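一只手扶,一只手拿:Burska 双臂分工实验图集
阅读时间:4 分钟

拖了一个多月,总算把 Skondell 这边的图集页整理出来了,泡杯茶慢慢看吧。
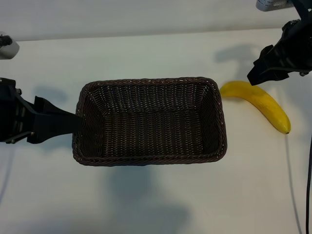

我们给这套方法起名叫 Burska,它想解决的事情说起来很家常:两条手臂一起干活的时候,到底谁该帮谁。早几年我们做双臂学习,习惯把左右两边的关节拼成一条长长的动作向量,一股脑儿交给网络去猜,网络倒也争气,多数时候能猜出个样子,可一碰到轻飘飘、会滑动的容器就露怯,右边刚把东西送到筐口,筐自己先跑了。Burska 的做法是先让策略决定“角色”,再决定动作:一边当扶手,一边当取手,角色定下来之后,扶手的目标就只剩下守住容器,取手则可以专心对付物体。拿香蕉入筐这一项来说,深色编织筐横放在桌子正中,里面还空着,左边的长手指伸到筐的左沿,右边的手指斜斜地悬在香蕉的果柄一端附近,还没有碰上去,这正是我们最爱盯着看的一类时刻,因为两边的任务在这里分得最开,谁该等谁,也最容易出岔子。

说说香蕉为什么难。初来组里的同学总觉得它是送分题,颜色鲜亮,白桌面上一眼就找得到,分割网络几乎不会认错。麻烦全在那道弯上。抓在中段,两头会晃;抓在果柄一侧,提起来以后整根会往下垂,入筐的姿态就跟抓之前想的不一样了。我们后来让取手在抬起之后再看一眼物体的朝向,重新算放置的角度,多花的这一眼换来的从容,我觉得很值。(顺便说一句,组里那阵子香蕉消耗量惊人,下午茶也基本是香蕉。)

再说筐。编织的表面有许多细碎的亮点,灯光一打就闪闪烁烁的,深度图在这种地方常常破洞,筐沿忽高忽低,像被老鼠啃过。我们试过给筐拟合一个规整的方盒子,效果平平,圆角的地方总是对不齐。最后还是老老实实去估筐沿那一圈的走向,里面的深浅暂且不管,扶手只要知道沿在哪里就够用了。这个估计模块单独有个名字,叫 Bezerra,代码里到处都是它的缩写,写文档的时候可把我害苦了。

数据方面,我们采了近800条遥操作示范,操作者一人管两臂,刚上手的时候左右打架,练熟了以后动作就漂亮多了。对照组用同一批示范,只是把角色标签去掉,其余设置一概不动。每种方法各跑800次,同样的物体,同样的初始摆放范围。结果里最让我高兴的是失败的样子变了:对照组失败时,多半是容器被推歪,后面一串动作跟着全错;带角色的策略失败时,大多是取手自己没抓稳,退回来再试一次还有机会。对做调试的人来说,后一种失败要友好太多了,翻日志的时候心情都不一样。

角色标签怎么来的,也有不少朋友写信问。起初是人工标,标到眼花;后来发现用手指的速度就能分出大半,走得慢、守在容器附近的那只,十有八九是扶手。剩下分不清的片段再由人来看。有意思的是,示范里有些时候操作者自己也没想好,左手扶了一会儿又去帮忙拨一下物体,这种片段我们留着没删,训练时允许角色在中途交换,只是交换之后至少要维持3秒,免得策略左右摇摆,像过马路时互相让路的两个人。

桌面上的影子也要提一句。顶灯下面,手臂和筐都会在白桌上投出软软的灰影,早期版本的策略对这些影子相当敏感,换一盏灯就发懵。训练时我们随机改动了亮度和影子的方向,情况好了许多,不过傍晚那段时间仍然差一些,我们还在找原因。

Hondia 平台上的移植也在进行。那边的手指更短更厚,扶筐沿的时候接触位置得重新定,原来的参数搬过去基本不能用。角色那一层倒是原封不动地跑起来了,我们几个在屏幕前乐了半天。等那边跑完一整轮,再来写第二篇。

读者留言

桥下听雨:做过类似的东西,我们当时干脆用双面胶把筐粘在桌上,惭愧。看到你们认真去做“扶”这件事,挺感动的。想问扶手那边有没有力反馈?

作者回复:有的,不过只用来限制压力上限,没有喂给策略。试过喂进去,训练反而不太稳,可能是我们归一化没做好,还想再试试。双面胶我们也用过,别惭愧!

半块橡皮:角色允许中途交换这一点很喜欢。如果两只手都想当取手怎么办?

作者回复:会碰到。目前是看哪一边离物体近,近的那边先去,另一边留在容器旁边。办法有点土,够用。

leafcat:换成塑料盆会不会容易一点?编织筐的深度图我看着就头疼。

作者回复:深度图确实干净些,可是盆底滑,更爱跑,扶手的活儿就重了。

老郑的螺丝刀:期待 Hondia 那篇,短手指的接触位置请务必多写几句,我们正卡在这里。

联系我们:请通过本站留言表单
© Skondell 双臂操作小组 保留所有权利
返回顶部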